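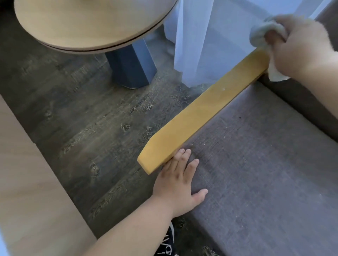

Teaching the Wipe: Notes on Recording a Household Task by Hand

2019-10-10

The Plundis project began in August with a limited purpose: to establish whether a robot arm could be taught ordinary household cleaning from demonstrations given by a person. The present entry sets out how the wiping demonstrations are carried out and what has been learned from the first set. It is written for readers who have followed the earlier entries on drawer opening and towel folding.

The procedure

Each demonstration consists of one person wiping one object with a cloth. The person works at a normal pace and looks at the hands throughout. For the yellow board, the piece is laid across a gray seat cushion, one hand holds the cloth against the wood, and the other remains near the opposite end. A cushion gives under pressure, and a long board resting on it will tilt if the cloth is pressed too hard. Demonstrators are asked to correct such movement as they would at home.

A recording is limited to 30 seconds. Longer recordings were permitted at first, but they tended to include pauses and changes of grip that proved difficult to label. Five passes of the cloth are requested on each face. The board is then turned and the procedure repeated.

Remote control compared with the hand

The same task was also attempted by remote control, using the Sampaio handset. The results were usable but slow. An operator at the handset receives no sense of how firmly the cloth is pressed, and most operators pressed either too lightly or hard enough to push the board off its support. Demonstrations given by hand show the correct pressure only indirectly, through the bunching of the cloth and the position of the fingers – a limitation that will have to be addressed at a later stage.

For the present, both methods are being retained. Hand demonstrations supply the order and direction of the movements. Remote control supplies joint positions that the arm can reproduce directly.

Progress to date

The target for the wiping task is 1000 accepted demonstrations. Of the first group reviewed, 92 were accepted. The most common ground for rejection was the cloth leaving the field of view at the far end of the board. Demonstrators have been advised to lean slightly forward before starting the upper end.

The arm has not yet been run on the wiping data. A first trial will follow at Ruldale once the gripper pads have been replaced – the existing pads do not hold thin fabric securely.

Comments

plovgate_reader: Was any thought given to a hard table in place of the cushion? Our own trials went better once the work stopped moving.

Author: A table series is planned. The cushion was retained for the first series as household objects are seldom cleaned on a rigid surface.

mk_bench: Do you record left-handed demonstrators separately?

Author: They are labeled but kept in the same set.

tallow: Looking forward to the pad results. Thin cloth defeated us as well.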